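3. Rules for the shared workspace

3.1 Scope of the rules

The rules in this section were written for small laboratories in which one robot arm is used by several people who do not work at the same hour. In such a place the manufacturer's manual is present, and usually somebody has read it, but the manual says little about the table. It explains how to stop the arm and how to mount it. It does not explain what may lie on the bench when a program starts, who decides this, or how the next person can know what the previous person has decided. Our rules concern exactly this part of the work. They do not replace a risk assessment, and a laboratory which has no risk assessment should make one before it reads further.

We use three words in a fixed sense. The "task area" is the surface on which objects are handled. The "reach area" is everything the arm or its tool can touch with the speed limit switched off, whether or not the task needs it. The "operator" is the person who has signed the session sheet, also when another person is holding the pendant. We found in the first drafts that these words were used freely, and that two readers could follow the same rule and arrive at different tables.

The draft was first discussed in April with the members of the Prostudham group and afterwards with the technicians at Macapagal. The version given in this paper is the one adopted on Monday, August 2, 2021, with small corrections of language.

3.2 Task area and reach area

The first rule is that the task area must have a visible limit. Tape is accepted, a mat is accepted, a painted line is accepted. A limit that exists only in the software is not accepted, for the simple reason that a visitor cannot see it. In the arrangement of Figure 1 the handling surface is a sheet of cardboard laid on a green-and-white mat, and the mat lies on a bench of aluminum slats. With two layers of this kind it must be written down which one is the limit. We recommend the outer one, so that a block which is moved from the cardboard to the mat is still inside the task area and does not need a decision by the operator.

The second rule concerns loose coverings. Paper, cardboard and mats are cheap and easy to exchange, and we do not wish to forbid them. However, a covering can slide, and its edge can rise. The operator must press down the edges before the session and fix them if they do not stay flat. Where a position on the covering is used as a reference, the covering must be fixed to the bench at two corners or more, and the reference must be checked again after every change of objects. A marker that has moved together with its sheet is worse than no marker – it gives the operator a confidence for which there is no ground.

The third rule is about objects which do not belong to the task. Inside the task area there may be only those things that are named on the session sheet. In the reach area outside it, fixed equipment is permitted if it is drawn on the bench plan. Everything else is removed: cups, tools, food in any wrapper, printed papers, and also the session sheet itself, which has its own hook. This rule was the most disputed one. Some readers considered it too severe for slow movements with a light tool. We kept it because a rule with an exception for slow movements requires that each person judges what is slow, and in our experience this judgment becomes more generous toward the end of the day.

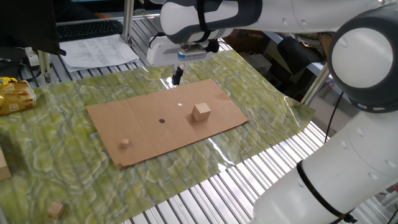
Figure 1. Workspace with robot arm, closed gripper, and wooden blocks of different size.

The fourth rule treats screens and keyboards. Many groups place a monitor next to the bench in order to watch the program and the arm together. This is reasonable, but the distance must be decided with the arm fully extended and not with the arm in its usual pose. If the monitor stands within the reach area, a software limit is set before it and the limit is tested at reduced speed once per week. The operator must be able to use the keyboard without putting a hand into the task area.

The fifth rule is for cables and straps on the arm. They must follow the movement of the joints without being pulled and without hanging into the path of the tool. It is not sufficient to look at them in the start position. The operator moves every joint through the range that the program will use, and looks at the cables during this movement. At Macapagal this check is performed by two persons, one at the pendant and one at the side of the bench, and we think that it is good practice wherever two persons are available.

3.3 The session sheet

The sheet has seven lines and should not have more. It gives the operator, the program, the tool, the objects with their number and size, the limit of the task area, any change to the software limits, and the condition in which the bench was left. The line for objects needs most attention. Blocks of one material are easily written as "blocks", although a large block and a small one demand a different opening of the gripper and a different height of approach. We ask therefore that each size be written separately. A spare object that waits at the side of the task area is written down too.

In the trial period 124 sheets were collected. Divina Dela Peña read all of them and marked every line which was empty or which could be understood in more than one way. In 20 sheets the last line was empty. We had expected difficulties with the software limits, but these were mostly filled in with care, perhaps because a wrong number there is noticed at once. The condition of the bench is of use only to the next person, and it is forgotten more easily.

Sheets are kept for 600 days and then destroyed. They are not used to evaluate the operators – this was a condition of the Prostudham group for taking part, and we advise others to promise the same in writing before the first sheet is filled in.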